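How Does a Hotel Key Card Open a Door?

I love staying in hotels, and my favorite part comes before I even see the bed. It's when the person at the desk hands over the key - and it's a card! Mine always goes straight into my pocket so I can be the one to open the door.

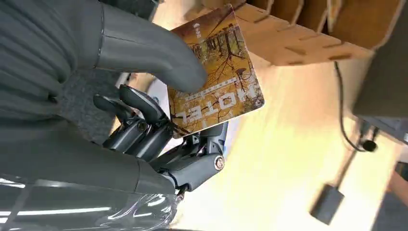 What's on the outside

Lots of key cards have a picture on the front. I like the ones with trees in fall colors, all orange and gold, with the word HOTEL in big white letters. The picture is just for looks (the door doesn't care about it one bit!). Rounded corners are nice too, because they don't poke you when the card is in your pocket.

What's hiding inside

Some cards have a dark stripe on the back. It works like a tiny magnet that holds a code. Other cards have a little chip tucked inside, with a very thin loop of wire around it. You can't see it, but the lock on the door can "talk" to it when you hold the card close.

So what happens at the door?

The lock reads the code and checks it. Is this the right room? Is it still the right day? If both answers are yes, a small motor lets the handle turn - click! - and in you go.

I once stayed at a place called the Bonton, which had 120 rooms, and I tried my card on the wrong door by mistake. Red light! I was one floor too low.

Try it yourself

Cut a card out of stiff paper, round off the corners and draw your own hotel on the front. Then make up a secret code and write it on the back.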